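3.2 Cell layout and camera checks

The simulated cell used in all of our experiments is a copy of the Brosberg bench, with the arm hung from above so that the whole table stays within reach. The table top is a perforated plate. In the model, the holes are part of the mesh and are also used as reference marks, so an object pose can be checked against the grid without any added markers. Object placement is handled by the Linulico scene loader, which reads one layout file per episode and drops each object from a small height before the arm is released.

Two kinds of view are rendered. The room views cover the arm, the table and the walls. The close views look straight down next to the gripper and are used for grasp checks near containers. We found early that most faults in the cell were faults of setup and not of control: a basket that had loaded with its rim inside the plate, a finger mesh shifted from its collision shape, or a close view with its near limit set too far out. All three can be seen in a single still if the right objects are on the table. The yellow basket is the most useful of these, as its open mesh shows at once whether the floor is drawn above the plate or through it.
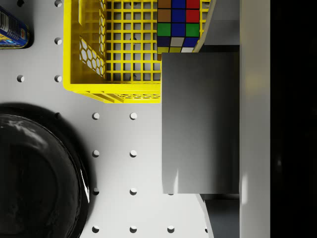
Figure 4. Close view at the rim of the yellow crate, with the gripper finger overlapping its corner. Simulation.

The shadow test is run on this view first. Each peg hole should carry a darker crescent on one edge, and the can and the black pot should both throw a soft shadow onto the plate. If the crescents are missing, the light settings have gone back to the renderer defaults and the layout file must be loaded again. We then compare the finger outline with the crate rim. The two overlap in the image at many arm poses, which by itself says nothing about contact, so the contact log is read for the same time step.

The second check uses the mesh floor. With the view placed over the basket, the bars of the floor must meet at right angles and the plate must show through the openings. Dark spots behind the mesh are expected where peg holes line up with it – they are not render errors, and an earlier version of our script wrongly rejected up to 60 episodes on that ground. The honeycomb cutouts in the walls are harder to draw well. At low sample counts the thin struts break up, and the wall then looks solid to the segmentation step. We fixed the count at 500 samples for close views and 200 for room views.
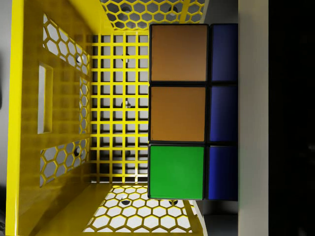

3.3 Arm mount and reach

The mount is the part of the model that has needed the most care. Its pose is stored once, in the cell file, and the arm base is attached to it by a fixed joint. When Benavides changed the file format in January, the joint offset was read in the wrong unit, and the arm hung slightly low. Joint limits were still respected and no error was raised. The fault came to light only through reach tests into the baskets, where the fingers met the table plate before the commanded depth.

We now run a reach test after each change to the cell file. The arm is driven to a point inside a basket with the wrist vertical, the fingers are closed on a small object, and the distance from the fingertips to the floor of the basket is logged. Objects near the back wall of the basket are preferred, as the clearance between the gripper and the mesh is smallest there. 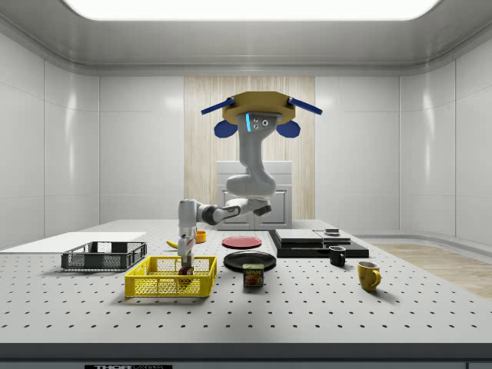 A failed test stops the batch. The usual repair is to reload the cell file, reset the fixed joint and repeat the test from the home pose. If it fails again, the collision shapes are rebuilt from the visual meshes, a slow step that we avoid where possible. Basket walls are kept as separate thin boxes during the rebuild. A single convex hull closes the top of the basket, and the fingers then stop on a surface that is not drawn.

3.4 Finger alignment over flat objects

Plates and pans give a stricter test of finger height than tall objects do. The raised edge is low, and an error that would be harmless on a mug is enough to press both fingertips into the table. For this test the gripper is opened fully and brought to hover over the pan, with the forearm folded back so that the elbow is well away from the other objects. The height is then read from the joint state and from the rendered depth, and the two values must agree.
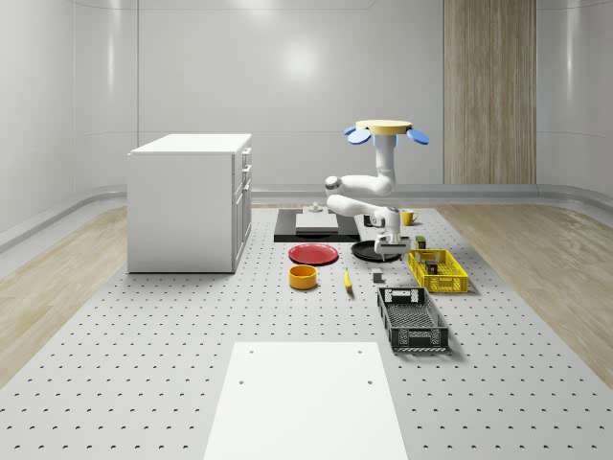
Where they disagree, the joint state is trusted and the view is calibrated again. The order matters: correcting the arm to match a badly placed view moves the error into every later episode. Over 2000 episodes run with the Irnurano controller, this rule was applied without exception, and the calibration file was stored with each batch.

Comments (3)

Flor Lozano
Is the sample count for close views fixed for the whole batch, or only for the check stills? We see the same broken struts on our baskets.

Reply from the authors
For the whole batch. Mixing counts gave us uneven masks.

Amparo Lozano
The convex hull problem in 3.3 cost us most of a Tuesday. Splitting the walls into boxes fixed it, but check the handle slots too – ours had been filled in.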